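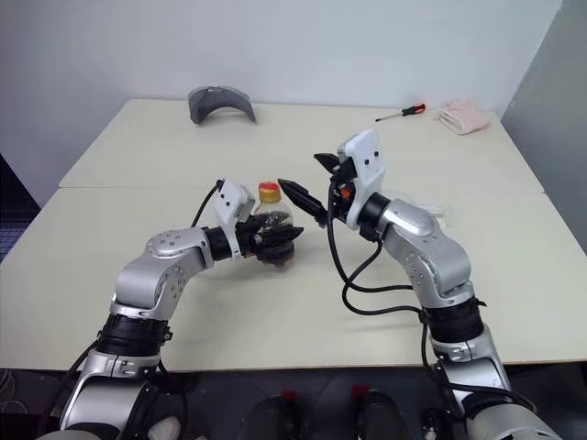 Subject: Re: Charity edition pallet trucks – did anyone else do one?

> Hi all. We're thinking of doing a hand pallet truck in a
> special colour next year with a cut of each sale going to a
> charity. Before I take it to the bosses at Diren, has anybody on
> here tried it? Did it sell, and was it worth the bother? Any
> idea how many to make would be handy too.

We did one at Cadard the September before last, so I can give you our numbers, for what they're worth. It was our smallest drum lifter, done in bright green instead of the usual grey, with 20 pounds from each one going to the hospice up the road. We made a batch of 43 and thought that would see us through to Christmas. They'd all gone in five weeks!

Most went to people who already buy from us, I should say. Moriarty took a dozen for their depots and then rang up wanting more, and by then the paint was finished and the shop had moved on to something else. So if I had my time again I'd keep a bit of paint back. Getting a second small lot mixed to match cost us silly money, and it still came out a shade darker (one customer noticed, of course he did).

The paint was the other headache. Our normal powder coat people wouldn't touch a run that small, so we sent the frames to Trelia, who were lovely about it but needed everything stripped and bagged, and that ate up nearly two weeks. Ask about minimum runs before you promise anybody a launch date. We hadn't, and the leaflets were already printed.

Do write to the charity first as well. Ours had a form to sign about using their name and logo, and they wanted to see the wording on the sticker. It wasn't difficult, just slow. Your accounts people will want to know how the money is being handled too – ours set up a separate code for it and that saved a lot of digging about later.

With the raffle and a bucket at the open day we handed over 1,373 pounds altogether. The sales side didn't make us rich, but we picked up two new accounts from the local paper piece and the lads in the shop liked doing it.

I've still got the sticker artwork and the letter we sent to customers if you want a look, just mail me off list. What colour are you thinking of?

To post, reply to this message | List help: contact the list owner | Back to top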